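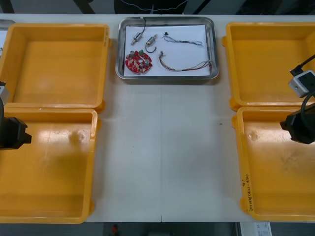
Ticket 112: Sorting cell, start-of-run rules
Product: Pikness two-arm cell
Opened by: Adach assembly
Assigned to: Sorin Surdu
Priority: 2
Status: Pending customer

Problem
Run stops at the first pick with "start state not accepted." Operator clears the message and restarts. Same stop, up to six times per shift.

Checks
Arm homing: passed, both sides.
Gripper zero: passed.
Emergency stop circuit: passed.
Start-state log: bins were reported as not empty on every failed start. Parts from the previous run had been left in them.

Cause
Site work instruction is an old copy. It lets the operator begin a new tray before the bins are cleared. The current Norðdahl site rule does not.

Action, 25/12/2018
Sent the current rule to the shift lead:
- All bins empty before the start command.
- Parts tray on the center line, lined with clean paper.
- Motors and boards laid flat, no part on top of another.
- Wire harnesses kept inside the tray rim.
- Hands off the table while the arms are enabled.
- Do not clear a start-state message without checking the bins.

Ran 24 starts under the current rule. No stops.

Open
Boto to remove the old copy from the line terminal. Ticket stays open until the site confirms.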